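Capítulo 4
Coger, sostener, dejar: el taller de dos manos

Empezamos por el final. El curso pasado los grupos llegaban aquí con los capítulos 2 y 3 a medio leer y se notaba, así que un aviso rápido: si no tenéis claro qué es un sistema de referencia, volved atrás. Diez minutos. Luego seguid.

El trabajo del capítulo es el ejercicio de la estantería – fruta, baldas blancas, una cesta roja, dos brazos.

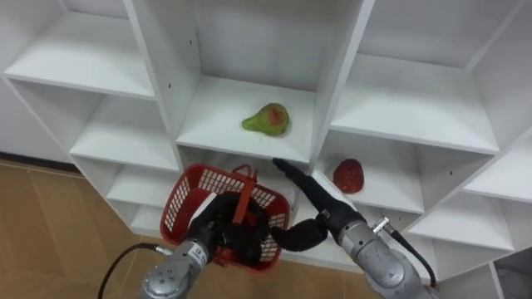
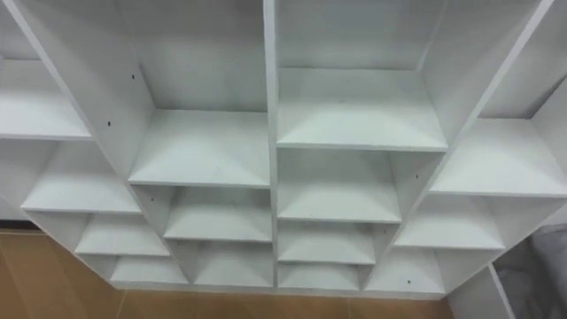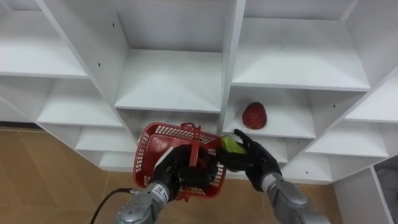
Tiempo de lectura: 3 min

4.0 De qué va esto

El club de robótica de Stirkcombe lleva dos cursos con el mismo ejercicio. Lo propuso Kourosh Daneshvar en una reunión de agosto, con la idea de que durase una tarde. No duró una tarde. Del cuaderno de aquel grupo salen casi todos los problemas del capítulo, y también el nombre que usaremos para el programa de control, Rashti. El módulo que planifica las trayectorias se llama Vosell. Nombres del club, no busquéis siglas.

El enunciado cabe en dos líneas. Hay fruta en una estantería de casillas abiertas. Una mano sujeta la cesta por el asa, la otra va a por la fruta y la deja dentro. Se repite hasta vaciar las baldas.

Parece poco. Pues no. En cuanto hay dos brazos trabajando juntos aparecen preguntas que con uno solo no salían:

– ¿Dónde espera la cesta mientras la otra mano busca?
– ¿Cuánto hay que inclinarla? Si está muy derecha, el asa estorba. Si está muy tumbada, la fruta se sale.
– ¿Quién cede el paso cuando las dos manos quieren el mismo hueco?

Apuntad vuestra respuesta a las tres antes de pasar al 4.1. A lápiz, que luego se cambia.

4.0.1 La fruta no es un cubo

En el capítulo 3 cogíamos bloques. Caras planas, medidas conocidas, todo muy cómodo. Una pera tumbada tiene un lado ancho y un cuello estrecho, y el agarre depende de hacia dónde apunte el cuello. Una manzana es más agradecida pero rueda. La fresa es pequeña y obliga a cerrar los dedos con mucho mas cuidado.

El grupo de Durness, que hizo el mismo ejercicio por su cuenta, empezó con una única fuerza de cierre para todo. Mala idea. Acabaron con una tabla por tipo de fruta, y esa tabla (reducida) es la que encontraréis en el 4.3. Anotaron 2.446 intentos de agarre, de los que 2.289 se dieron por buenos. Ojo con la cifra: «bueno» quería decir que la pieza llegaba a la cesta, sin mirar si llegaba golpeada. Volveremos sobre ello en los ejercicios.

4.0.2 La estantería tampoco ayuda

Panel blanco, balda blanca, fondo blanco. Para la cámara, que mira desde arriba, el borde de la balda es a veces una línea limpísima y a veces casi nada, según le caiga la sombra. Los agujeritos oscuros de los paneles son útiles como puntos de referencia – pocos, pero no se mueven. Hubo quien quiso pegar marcas de colores por todas partes. Se puede. En este capítulo no lo haremos, hay que aprender a apañarse con lo que hay.

Otra cosa: la perspectiva. Vistas desde la cabeza, las casillas de abajo parecen más estrechas y más juntas que las de arriba. No lo son. Si calculáis la altura a ojo sobre la imagen, los dedos acaban en el canto de la balda. Pasa siempre la primera vez.

Y una casilla vacía también es información. Rashti tiene que saber decir «aquí no hay nada» y pasar a la siguiente sin estirar el brazo. Suena tonto, se lleva buena parte del 4.2.

4.0.3 Lo que hace falta saber al terminar

Al acabar el capítulo deberíais poder:

– escribir la secuencia completa de una recogida, con las dos manos, en pseudocódigo;
– elegir un agarre según la forma y la postura de la pieza;
– definir una zona compartida y decidir qué brazo tiene prioridad en cada fase;
– leer un registro de intentos y explicar qué se esta contando y qué no.

Trabajad por parejas. Uno escribe la mano de la cesta, el otro la mano que coge, y no os enseñéis el código hasta tener una primera versión. Al juntarlas va a fallar algo, casi seguro los tiempos de espera. Guardad esa versión, se usa en el problema 6.

Material: el cuaderno, el simulador del capítulo 3 y fruta de verdad o de plástico. Quien no tenga acceso a los brazos puede hacerlo todo en simulación menos el 4.5.

Relacionado
Capítulo 3. Un brazo, un bloque
Anexo B. Plantilla para el registro de intentos
Durness: tabla de fuerzas de cierre, versión completa
Problemas resueltos del capítulo 2

2 comentarios · Compartir

© Club de robótica de Stirkcombe. Material de aula · Contacto · Volver arriba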